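The Case for Running Out

11/4/20

I belong to a warehouse club. I would like to get that out of the way, in the manner of a man admitting he has been to the casino. The Carnley outside Skirnthorpe lets me in on presentation of a card with a photograph in which I look like somebody buying mustard by the gallon, and for several years I have been exactly that person.

My complaint is with the gallon. I was raised to believe that having more of a thing was the same as being safe, and that a full shelf was a kind of moral achievement. My garage now holds enough dishwasher tablets to see out my natural life and a portion of my heirs'. I no longer think this makes me prudent. I think it makes me a small, badly run branch of Carnley, one with no customers and a damp floor.

Consider what you take on when you buy the big one. You take on the job of storing it, which used to be the store's job, and for which the store had a building. You take on the job of remembering it, and here the household breaks down completely. I have bought cumin on the strength of a vague unease, gone home, and put it next to the cumin. There was a period when we had four open jars of the same pickles, each begun in good faith by a different member of the family. The whole theory of bulk buying rests on a clerk with a ledger who knows what is in the back, and no house I have ever lived in came with one.

Then there is the money. Defenders of the gallon always get to the money, usually with the unit price, which they quote the way other people quote scripture. It's true that the unit price is lower. It is also true that the unit I will use before it turns gray is one eighth of the container, and that nobody prints the price of that on the shelf tag. I kept receipts for a year, January to January, because I had been told in my own kitchen that I was exaggerating. We spent $3,876 at Carnley. The year before we joined, going by the bank statements, we spent $2,661 on the same sort of thing at ordinary stores, and I don't recall anyone going hungry or unwashed. Prices went up some, I grant you. So did our consumption, because a person faced with a bucket of pretzels doesn't eat the number of pretzels he would eat from a bag. He eats in proportion to the bucket.

I bring up the pretzels in a spirit of inquiry. I have nothing to say in my own defense.

What I miss is Alipour. This was a store on the main street of Brullgate, where I grew up, narrow enough that 2 people with baskets had to come to an understanding. It sold hardware in the front and stationery in the back, and in between there was a stretch of shelf that sold whatever was left: shoe polish, birthday candles, corn plasters, fuses. It sold them singly. If you needed a hinge you could buy a hinge. You could buy one envelope, if you could bear the look. My mother would send me down with coins for a single light bulb, and I'd walk it home like a lit candle, and it would go straight into the lamp that was dark. No bulb in our house ever waited its turn.
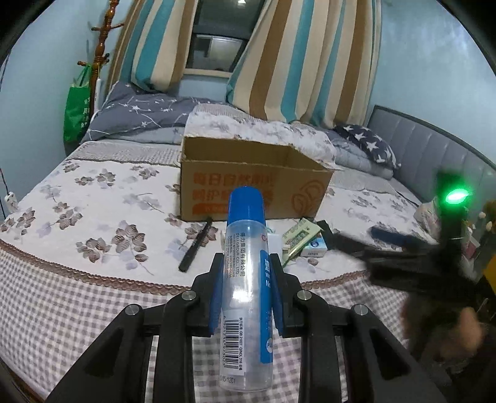
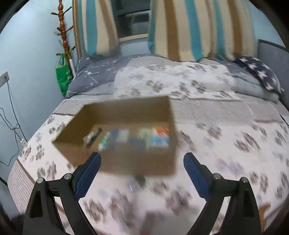 The right amount of almost anything, I have come to think, is one, with a second allowed in the case of socks. A thing you own one of gets used and put back. You know roughly how much is left in it, and you know where it lives, and when it's gone you notice. It can even be handsome, in its way. Look at the bottle of glue in the first picture, clear, with its blue cap and its blue-and-white label: you could set that on a desk and feel equipped. Set out a dozen of them and you'd feel you were running a school. The carton in the other one comes close to my ideal too, a row of small packages standing up side by side in assorted colors, like the shelf at Alipour between the hinges and the envelopes. You could carry it under an arm. Nothing in it would need a pallet.

I know the objections, having raised most of them myself in the parking lot. The first is the emergency. What if the roads are closed, the store is shut, the shelves have been picked clean? Every household should have something put by, and this spring made that argument more loudly than I could. Fine. Put something by. But look at what people put by when the moment came. I stood in line outside Carnley with everybody else, and the carts coming out were full of toilet paper and one kind of soup. A siege would have found us clean and bored. A sensible reserve is dull and small and fits in a closet, and you can write it on an index card. What I have in the garage is something else, and calling it a reserve is flattering it.

The second objection is the trip. Running out means going out, and going out takes time. This one I used to find convincing. Then I noticed how long I was spending at the warehouse, which is a drive away, and where the eggs are kept at the far end behind the kayaks. I have never gotten out of there in less than an hour and a half, and I have never gotten out with only eggs. The walk to the corner store in my present neighborhood takes eight minutes. I get some air, I see whose tree came down, and I come home with the thing I went for, possibly with a candy bar that is gone before the porch.

The third objection is that it's rude to run out. People feel this one deeply and seldom say it. A guest asks for milk and there's no milk, and you stand there holding the empty carton like a telegram. I used to dread that moment. I have since come around to it. When I was a child, running out of something meant going next door with a cup, and next door came to us with theirs, and a good deal of what we knew about each other's lives traveled back and forth with the sugar. I can't think when anyone last came to my door with a cup. Why would they? They have twenty-five pounds of sugar in the basement. So do I. We are all magnificently supplied, and we wave from our cars.

Some of my friends practice the opposite vice and own nothing at all, and they'll be glad to tell you about it in their one chair. I'm not recommending that. I like things. I like a new eraser and a full tin of tea. What I object to is the second tin standing behind the first, taking the pleasure out of it, so that opening the new one feels like working through a backlog.

So since the summer I have been letting the garage run down. The tablets are going at the rate of one a night, and I have given up hoping to see the end of them. The mustard went quicker than expected, thanks to a neighbor with a smoker. We finished the cumin. Nobody believed it at first; I held the jar upside down over the pot and tapped it, and nothing came out, and there was nothing behind it in the cupboard.

Alipour closed a long time ago, and the building has been a bank and a place that did tans. Brullgate buys its hinges in packs now, the same as everyone. My Carnley card comes up for renewal in January, and I've told the family I don't intend to renew it. They've asked me to wait until we're sure about the paper towels.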